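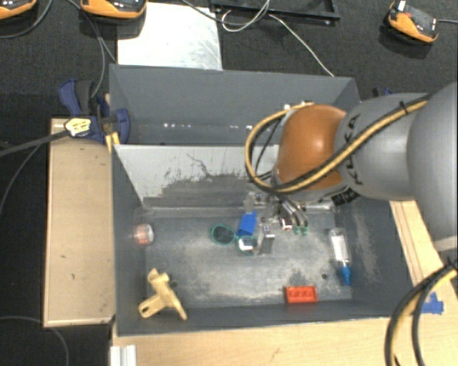
Juva Publishes Its First Household Cash Cushion Survey

PISUNSTEAD, Wednesday, December 18, 2019 – Hi, everybody. I'm Katherine Lozano, I run the member research desk at Juva, and I get to write this release myself because our communications person is on leave and I asked nicely. We've just put out our first Household Cash Cushion Survey, which looks at how people in and near Pisunstead set money aside, where they keep it, and what happens when they need to get at it. It's been my main job since spring and I'm really glad to be done with it (my family is even gladder).

First, the basics. We sent a mail and online questionnaire to a random draw of Juva savings members in October, and 1,784 of them filled it out all the way to the end. That's a lot more than I expected for a form with a whole page about checking account fees! The fieldwork was handled by Standura, an outside survey shop, so we never saw a name next to an answer. Myung-ja Ban ran the project on their side and she wrote most of the questions, including the one everybody seems to have feelings about, which I'll get to.

The big thing we wanted to know was how people save when their pay goes up and down. Most surveys ask whether you save and how much. We asked when. Among members with steady paychecks, the most common answer was the same day they got paid, usually by automatic transfer. Among members whose hours or income change from month to month, the most common answer was "whatever is left at the end." Those are very different ways of living with money, and the second group told us they were much more likely to skip a month and then not start again for a good while.

We also asked members to name the smallest balance that lets them stop worrying about the next bill. People could write in any number they wanted. The middle answer was $362. I'll admit I read that one twice. When we talk about emergency funds in this business we tend to say three to six months of expenses, and I've said it myself in front of a room full of people, with slides. For a lot of our members the first goal that changes how they feel is much closer than that.

Now for the question with the feelings. Myung-ja's wording was: "Have you ever moved money out of savings and then moved it back within the same week?" A big share of members said yes, and 139 of them used the comment box to explain why. I read every comment. Rent due on the first and pay on the third came up over and over. So did car insurance, school trips, a vet bill, and one very long and very good story about a water heater. Several people said they felt like they were cheating when they did it. I'd like to say, on the record and in a press release, that moving your own money around is fine.

"We had been treating those quick in-and-out transfers as a sign that an account wasn't working for the member," said Jairo Giraldo, who heads savings products at Juva. "After reading the comments I think a lot of them are a sign that it's working. The money was there, they used it, and they put it back. What we can do is stop making that hard."

Which brings me to the news part – there are two changes coming out of this.

Starting with the next statement cycle, Juva is dropping the limit on free transfers out of our basic savings account. Members don't have to sign up or call. If you already have the account, you get the change. Transfers to an account somewhere else still take the usual time to clear, and we can't do much about that, but moving money between your own Juva accounts will be free however often you do it.

The second change is a small savings tool called Tanabe, and I'm a fan. You pick a target balance (it can be tiny), and Tanabe moves a set percentage of each deposit toward it instead of a fixed dollar amount. Slow month, small transfer. Good month, bigger transfer. If a deposit doesn't come in, nothing moves. We ran a trial with 110 members over the summer, and the feedback we heard most was that people liked not having to go in and change anything after a bad week. They also told us the first version of the setup page was confusing, and they were right, so it's been redone with a lot fewer boxes.

Socorro Benavides was in the trial group and said I could quote her. She does alterations and her income jumps all over the place in wedding season. "I used to set it for fifty dollars and then cancel it, set it and cancel it," she told me. "Now I leave it alone. I picked a low percentage and I forget it's there, which is kind of the point."

A few cautions, and our finance chief Unnur Lund would want me to be clear on these. The survey covers Juva members who already have a savings account with us, so it can't tell you anything about people who don't bank at all or who bank somewhere else. Everything in it is what members reported about themselves; we didn't match the answers to account records. And it's one year of data, so please don't write that anything is rising or falling. We plan to ask the same core questions again next fall and we'll have something to compare with then.

The full report is free. It includes the questionnaire, the response tables and a plain-language section on how the sample was weighted, which Myung-ja made me rewrite until it was in fact plain. Paper copies are at the front desk of our main office in Pisunstead, and the member research page has the download. There's a short version too, two pages, if you only want the charts.

Tanabe opens to all savings members after the holidays. You'll find it under the savings menu when you log in, and branch staff can set it up with you if you'd like to do it in person.

Reporters who want the tables in spreadsheet form, or who want to talk to me or Jairo, can leave a message with the member research desk and one of us will call back. I'm in the office through Friday and then back after New Year's.

About Juva

Juva is a member-owned savings and lending institution based in Pisunstead. It offers savings and checking accounts, car loans and small personal loans to people who live or work in the area.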